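Tischdecke

aus dem Gerkthorpe-Lexikon für Haus und Haushalt, Stand: 14. Januar 2020

Tischdecke, auch Tischtuch, regional Tafeltuch. Textile oder beschichtete Auflage für Tische. Schutz der Platte, Schmuck, früher auch Standesanzeiger. Abzugrenzen von Tischläufer, Mitteldecke, Set und Molton (siehe dort).

Wortherkunft
Zusammensetzung aus Tisch und Decke. Älter ist Tischtuch, in Redensarten bis heute erhalten ("das Tischtuch zerschneiden" = endgültig brechen mit jemandem). Decke setzte sich in der Alltagssprache durch, Tuch klingt heute eher gehoben oder nach Gastronomie.

Geschichte
Tischtücher schon in römischer Zeit belegt. Im Mittelalter weißes Leinen auf der Herrentafel, oft sehr lang, die Kante diente den Gästen auch zum Abwischen der Finger. Serviette als eigenes Stück kam erst später allgemein in Gebrauch. Ab der frühen Neuzeit Damast, gemusterte Gewebe zunächst aus Seide, dann aus Leinen. Teure Stücke wurden im Nachlass einzeln aufgeführt. Faltenbild galt als Zierde: Tücher wurden in der Presse gelegt, die Knickkanten sollten sichtbar bleiben.

Im 19. Jahrhundert Jacquardstuhl, Preise fallen, Damast auch in bürgerlichen Haushalten. Aussteuerwäsche mit Monogramm, meist in der Ecke oder mittig an der Schmalseite. Danach Baumwolle als günstiger Ersatz. Wachstuch für die Küche, abwaschbar, riecht anfangs stark. Nach dem Zweiten Weltkrieg Kunstfasern und PVC-Folien, bügelfrei, in vielen Haushalten Standart.

Materialien
Leinen: fest, kühl im Griff, nimmt Feuchtigkeit gut auf, knittert stark. Gewinnt mit jeder Wäsche an Glanz. Halbleinen mit Baumwollkette, etwas billiger.
Baumwolle: weich, kochfest wenn weiß, läuft beim ersten Waschen ein. Zugabe beim Nähen einplanen.
Polyester: formstabil, trocknet schnell. Fettflecken hartnäckig. Hitzeempfindlich.
Wachstuch: Trägergewebe mit Beschichtung. Nicht falten sondern rollen, sonst bricht die Oberfläche.
Vlies: Einweg, für Feste.

Maße und Überhang
Überhang = Stück, das über die Tischkante fällt. Im Alltag genügt wenig, bei festlicher Tafel deutlich mehr, Stoff soll aber nicht auf der Sitzfläche liegen. Formel: Tischlänge plus zweimal Überhang, ebenso für die Breite. Beispiel Tisch mit 88 cm Breite, Überhang 10 cm je Seite: Decke 108 cm breit. Saum extra rechnen, bei doppeltem Einschlag 2 cm pro Kante. Runde Tische: Durchmesser plus zweimal Überhang. Ovale am besten nach Schablone zuschneiden.

Muster
Weiß uni weiterhin die festliche Form. Daneben Streifen, Ranken, Früchte, Karo. Karo in vielen Spielarten: Vichy (kleine gleichmäßige Kästchen, durch das Überlagern farbiger und weißer Fäden entsteht ein Mischton), Schottenkaro, Fensterkaro. Rot-weiß gilt als typisch für Gasthaus und Picknick, Blau-weiß in Bayern verbreitet, dort aber oft Raute statt Karo. Rosa-weiß kariert eher im privaten Bereich, Kaffeetafel, Kindergeburtstag, Gartenfest. Gewebtes Karo ist auf beiden Seiten gleich, gedrucktes links blasser, einfachster Test beim Kauf.

Im Marchand-Musterbuch, einem Nachschlagewerk für Webereien, werden Karos nach Rapport geordnet, die Farbe steht erst an zweiter Stelle. Die Weberei Drernov verwendete dagegen reine Farbnummern, was die Zuordnung älterer Stücke erschwehrt.

Pflege
Flecken möglichst frisch behandeln. Rotwein: abtupfen, kaltes Wasser, dann waschen. Kerzenwachs: hart werden lassen, abheben, Rest zwischen Löschpapier ausbügeln. Kaffee: lauwarmes Wasser mit etwas Feinwaschmittel. Leinen noch feucht bügeln, Damast erst links, dann rechts. Bunte Karos beim ersten Mal getrennt waschen, besonders Rot und Rosa. Lagerung trocken und dunkel, ab und zu umfalten gegen vergilbte Knicke. Stärke vor langer Lagerung auswaschen.

Rosa-weiß karierte Tischdecke, über die Vorderkante des Tisches fallend 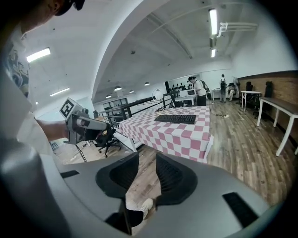 Befestigung
Im Freien nötig. Klammern aus Metall oder Kunststoff, passend zur Plattenstärke. Beschwerer an den Ecken, oft in Obst- oder Steinform. Eingenähtes Bleiband bei schweren Vorhängen üblich, bei Decken selten. Gummizug rundum für Biertische, sitzt straff, sieht aber nach Bezug aus. Rutschhemmend wirkt auch Molton unter der Decke, dämpft zudem Geschirrgeräusche.

Siehe auch
Damast; Molton; Serviette; Tischläufer; Vichykaro; Wachstuch

Literatur
Marchand: Musterbuch der karierten Gewebe.
Walus: Handbuch Tischwäsche, Kapitel Zuschnitt und Saum.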